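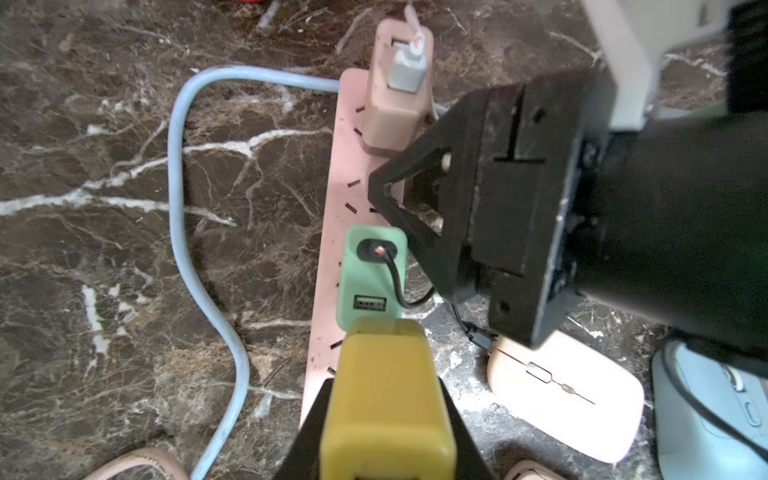
Zalia Power Strip – pale pink

I get more questions about this one than anything else in the shop, so I finally sat down to write it a proper page. It's our long strip in pale pink, and yes, it really is pale. Think strawberry milk with too much milk in it. If you want bright pink, ask me about the Liew, which comes in a shade my sister calls "eraser."

The sockets are set in at an angle, and that's why I started stocking it. I used to have a straight white strip on my kitchen counter and one fat charger would hog two spots (drove me up the wall!). I keep a boxy charger near the top of mine and a mint-green adapter farther down, and I can still get my fingers in between to pull either one out. The green one has its own USB port plus a round socket for a thin black cable, so it's a handy little thing. I don't sell it, sorry – please stop asking, Siebe.

A few notes from customers. Ida Harms has hers on a dark desk and says the pink looks warmer there than it did on her white shelf. I'd agree, mine lives on brown marble and looks almost peachy at night. Lilla Szilágyi wanted it for her sewing table and found the plugs a bit stiff the first week. Mine loosened up too, so give it some time.

Cleaning: unplug it first, everything off, then a dry cloth. Pale pink shows coffee. Ask me how I know.

Please don't run a space heater or a kettle off it, and don't plug one strip into another. It's meant for chargers, lamps, a radio, that kind of stuff. Indoors only.

Item no. 1832. Comes in a plain box, no gift wrap, though I'll tuck in a card if you leave a note with your order. Orders placed by noon on Friday go out the same day from Hetmont. I have 11 of the pink left and the next batch isn't due until December, so if you're after two of them for matching nightstands (Mieke Martens, I'm looking at you), get them together. The color can shift a little from batch to batch.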